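Home > Shared spaces > Tables and desks

Curved table in a shared room, mugs forever at the edge. How do you tidy a thing with no corners?

Posted by Ayuba Yakubu in November
Viewed 537 times

We share a workroom, and in the middle of our working lives sits a Tandholm table with a curved edge. I bought it second-hand for $316 and carried half of it up the stairs. I was very pleased with it. Everyone said how much friendlier it was than the old rectangular one, and it is, in the sense that it lets everyone do whatever they like.

The old table had corners, and corners have a sort of authority. The stapler lived in one, the post lived in another, and if you put your lunch down in the wrong one you got a look. A curve has no such powers. Things get put down wherever the arm runs out of enthusiasm, and then they migrate.
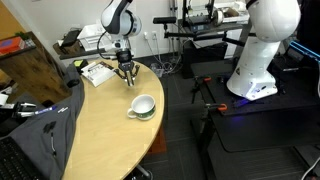

My main worry is drinks. We had a spill in the winter that went over the front, into a bag and through a library book (not mine, and I'm still hearing about it). I asked people to keep cups to the middle and they agreed warmly, the way people agree to floss. The cup with the green band is a fair sample of what I'm up against, sitting out by the curved edge with all that lovely wood behind it. My second worry is clothing. There are hooks by the door, yet a grey jacket over the side of the table seems to be considered put away, and once it's there it becomes a surface in its own right and acquires a pen.

Things I've already tried:

A tray. It was used as a place to keep paper, then as a place to keep other trays.

A note. It was a polite note. Someone put a mug on it.

Masking tape, 30 centimetres in from the edge, following the curve. It looked like a crime had been committed by someone very bendy, and it took me most of an afternoon. It lasted until the next time the table was wiped.

I don't want to go back to a rectangle, partly on principle and partly because of the stairs. Has anyone found a way of dividing up a table like this so that the keyboard, the papers and the drinks each have a spot people will remember? Bonus points for anything that doesn't involve me becoming the person who goes on about it, although I suspect that ship has sailed.

Added later: a few of you asked what the back of the table is like. There's a cloth over the far part with the keyboard on it, a dark shelf frame to one side, and the whiteboard beyond, which is where our lists go to retire. The green mug has stuck to its usual habits. 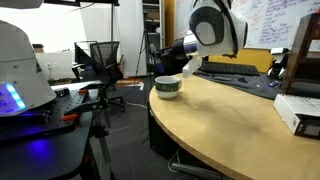
Edit Tóth replied
Marked as helpful by 29 people

You've half solved this already and not noticed. The cloth at the back is doing what the corners used to do. It has a border you can see, and the keyboard is on it. People respect a change of texture far more than they respect a line of tape, which just looks like a dare.

So give the drinks a patch of their own. I'd use a cork mat or a piece of thick felt, dark enough to show up against that pale top, and big enough for all the mugs you expect at once. If it's too small the late arrivals will park beside it and you're back where you started. Put it within easy reach of wherever people sit. This is where I'd argue with your "keep cups to the middle" rule. If I have to lean over a keyboard to get at my tea, the tea is coming back to the edge with me, and I'll feel fine about it.

A hand's width in from the edge is plenty. Try it there for a fortnight before you fix anything down, and move it if you keep finding mugs somewhere else. The mugs are telling you where the mat should be.

For loose small things (I can see a bit of blue something on your cloth, and a small black gadget near it), one shallow dish under the shelf. One. If you put out two, the second becomes the dish for things that don't belong in the first dish, and you already know how this goes with trays.

The jacket is a different problem. How far are the hooks from the table? In our place they were behind the door, so you could only reach them by shutting the door on whoever was coming in. We moved them to the side wall at shoulder height and most of the coats followed. One didn't. It has been over the same chair since I started and I've come to think of it as a colleague.

Ayuba Yakubu commented
The hooks are behind the door. I don't want to talk about it. Felt has been ordered.

Lajos Bakos replied
Marked as helpful by 2 people

get a square table

Kristóf Pap replied
Marked as helpful by 11 people

Agree with Edit on the mat, but I'd change the mugs too. Short wide ones are much harder to knock over than tall ones, and lidded ones are better again if people will put up with them. Ours won't. We bought a set of Flarik cups with lids and the lids all went into a drawer within the week, where they're very tidy.

Also worth having a go at the paper. Your first picture has a white card or booklet lying on an angle, and the second has a white box with a printed label over on the right, and I bet if you asked whose they were you'd get a long silence. We have an upright file on the shelf for anything flat. Whatever is still in it at the end of the month goes in the recycling, apart from the one time it was somebody's passport form, so do look before you tip.

On wiping: clear the whole thing to one side, wipe, then swap. With a curved front it's easy to follow the edge around and miss the strip just inside it, and that strip is where mug rings collect if you don't get to them the same day. Damp cloth, then a dry one. Don't use the spray for the whiteboard. I have used the spray for the whiteboard.

Ayuba Yakubu commented
Felt has arrived and is down. So far it has a mug on it, and also a banana. I'm calling that a good start. Will ask about the square table when Lajos offers to do the stairs.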